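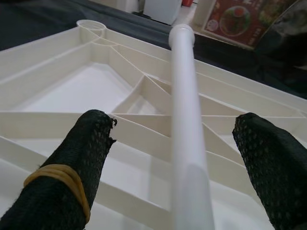
3. Fitting the legs

Print this page | E-mail this page

Applies to the Cellari stacking side table and the Cellari long table (white). If yours is the Hamdan folding one, wrong section, go to 6.

Before you start. Clear a bit of floor, put a blanket or an old towel down. Top goes on it face down, ribs up. The good side scratches easily and we don't replace tops for scratches.

Check you have in the box:
- the top
- 4 legs
- 4 end caps (in the small bag, often stuck in a corner of the carton)
- this booklet

No screws, no tools. If there are screws in your bag you've got somebody else's bag. Ring Troltcombe stores and ask for Siham Atallah.

3.1 Find the sockets

Turn the top so you can see the round sockets. Each is a circle with a raised rim, the thin ribs run out from it. That's where a leg goes. The three-sided pockets between the ribs are just part of the moulding, nothing fits in them, please don't try. We have had tops back with a leg jammed in a pocket.

3.2 Clean out

1. Run a finger round the inside of each socket. Bits of plastic left from the mould can sit in there.
2. Pick out anything loose. Stubborn bits, use a wooden skewer. Not a knife.
3. Wipe with a dry cloth. Ribs collect dust if the table has been in a shed, a soft paintbrush gets into the corners better than a cloth does.

NOTE: no oil, no washing up liquid in the sockets. The leg has to grip. If it's slippery going in it'll be slippery coming out.

3.3 Put the legs in

1. Take one leg. The plain end goes in the socket, the capped end is the foot.
2. Hold it upright over the socket. Straight. Check it from two sides.
3. Push down and give it a quarter turn, clockwise.
4. Push again until it stops. There should be no gap you could get a fingernail in.
5. Same again with the leg diagonally opposite. Then the other two.

Going corner to corner stops the top rocking about while you work.

CAUTION: don't hammer. Not with a rubber mallet either. The rim round the socket will split and once its split the table is finished.

CAUTION: keep fingers out from between the leg and the rim on the last push. It goes suddenly.

If a leg won't go in:
- Take it out, look in the socket again, clean again.
- Try it in a different socket. Sometimes they just prefer one.
- Cold plastic is stiff. Bring everything indoors overnight and have another go in the morning.
- Still no good, stop. Don't force it. Ring us.

3.4 End caps

Press one cap on the foot of each leg, palm of the hand. Push till it seats all the way round. Do this before turning the table over, you will not get them on afterwards without lifting it. Caps wear out quicker on patio slabs than on grass. Spares are sold in bags of 4, order code 170.

3.5 Turn it over

1. Two people for the long table. One is fine for the side table.
2. Hold it by the edge of the top. Never by the legs, this is how they come out.
3. Lift, turn, set down on all the feet together. No dragging.
4. Press lightly on each corner. A small wobble on day one is usual, the legs settle. A big wobble means one isn't home. Back over and do 3.3 again.

3.6 Taking it apart for winter

Top face down again on the blanket. Turn each leg anticlockwise a quarter and pull strait up, turning a little as you go. Don't waggle it side to side. Keep the legs in a bag with the caps on. Store the top flat or on its edge, with nothing heavy leaning on the ribbed side.

We get a rush for spare legs every August from people who put theirs somewhere safe.

NOTE for halls and clubs with a lot of tables: stack tops no more than 13 high. Ziad Zoubi at Vurthorpe has storage racks if you need to go higher, ask him for a price. Legs from side tables and long tables look the same and are not. Mark them with tape before they all go in one box.

3.7 Spares and help

Spare leg, side table: code 400
Caps, bag of 4: code 170
Tops are not sold on their own.

Phone or write to Hiba Karam, spares desk, Vurthorpe. Have your booklet to hand, she'll want the number off the back cover.

Section 3 revised 9/10/25, M. Zoubi

Print this page | E-mail this page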